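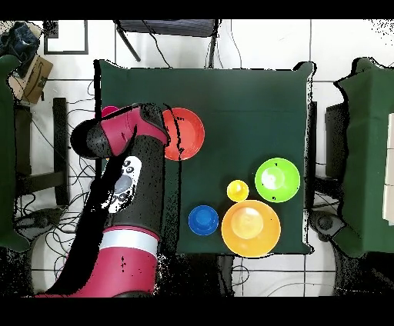
A table with a green cloth, seen from overhead.

Kitchenware Swap and Lending Shelf: What Changes in February

The lending shelf at the Brarnside hall reopens on the first Saturday in February, with longer hours and a simpler way of signing things out. This item covers what you need to know if you plan to borrow, swap or give.

The shelf began as a box of spare baking pans and has grown to over 400 items. Most of them are things people use a few times a year: roasting pans, cake stands, punch bowls, big stockpots, folding tables, tablecloths and party dishes. Clurby residents have been able to borrow since last summer, and from February the same goes for anyone living in Hastden. You will need to show something with your address on it the first time you come in. After that your name is on the list.

Hours

The shelf will be open Saturdays from 9 to 1 and Wednesdays from 5 to 7 in the evening. The old Friday slot is gone. Very few people used it, and the hall now has a dance class in the main room at that time. Please use the side door on the parking lot side. The front door stays locked outside of hall events.

Borrowing

You can take up to 11 items at a time for a party or family meal. A set of matching dishes counts as one item, and so does a pot with its lid. Loans run for 20 days. If you need something longer, call before the loan is up and we will extend it unless someone else has asked for it. There is no charge for borrowing. Late returns are not fined either, but after two late returns we will ask for a deposit of $31, refunded when everything is back.

The paper slips have been replaced by one bound book. Write the date, your name, your phone number and the tag number of each item. Tags are on the bottom of dishes and on the handles of pots. If a tag has come off, write down what the item is and leave the tag column blank.

Please wash everything before it comes back, including tablecloths. Cloths do not need to be ironed. Fold them in quarters and put them in the drawer marked with the right size. The drawers were mixed up for most of the fall, and two of the long cloths are still missing. If you have one at home, drop it off any time, no questions asked.
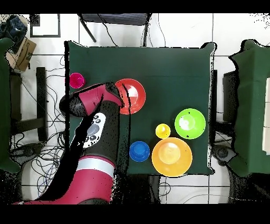 Plastic dishes in several colors on the green cloth.

Plastic dishes and children's parties

Bright plastic dishes are the most requested items after the folding tables. They are light to carry and children can carry their own plates. A few notes on looking after them:

Wash by hand in warm water with ordinary dish soap. Do not use scouring pads, which leave scratches that hold stains.

Tomato sauce and curry will stain lighter colors. A paste of baking soda and water, left on for half an hour, takes out most of it.

Do not put them in the microwave. Several older sets have no marking on the base, so treat all of them as unsafe for heating.

Dry them fully before stacking. Bowls that are stacked damp stick together and start to smell.

Mixed colors are fine. We no longer try to keep sets to a single color, and you are welcome to put together whatever mix suits the number of guests.

Swaps and donations

The swap table will be out on the first Saturday of each month. Bring something clean and in working order and take something home. You do not have to trade like for like. We cannot take knives, glass with chips, nonstick pans with a worn coating, or anything electric with a frayed cord. We have plenty of mugs and cannot store more.

Things we are short of at the moment: serving spoons, large colanders, muffin pans, a second coffee urn, and lids for medium saucepans. The Sipos hardware store has put a box by its register for small donations, and we empty it every other week. Please leave larger items with us directly during open hours.

Helping out

We need two more people for the Wednesday hours. The work is checking items in and out, and wiping down shelves when it is quiet. Some lifting is involved with the tables. Sign your name on the sheet inside the side door, or reply to this newsletter and say which weeks you can do.

Items borrowed over the holidays are due back by the first open Saturday in February. The side door has a drop bin for small things if you come when we are closed. Pots and dishes that could break should wait until someone is there.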